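Sunday walk-round, back workroom, ticked off by me (Nuria) with a cup of tea in hand

Floor clear to the door: OK. Much better than January!
Window catch: still stiff, Damir has the oil.
Fire blanket: OK, tag 71 is readable again.
White surfaces and metal edging: OK. I ran my hand along the trim and nothing snagged me, hooray.

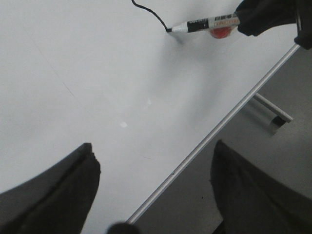

Do marker pens need their caps back on at the end of the day?
Every one of them, please, and then into the Rollo tub by the door, so the tips don't dry out or leave dots on people's sleeves.

Extension leads: 3 checked, one a bit scuffed near the plug (I've put it on Murray's shelf for a proper look).
First aid box: plasters low, 11 left. I'll order more.
Lights: OK, although the one over the sink hums.

Next round is Halvard's.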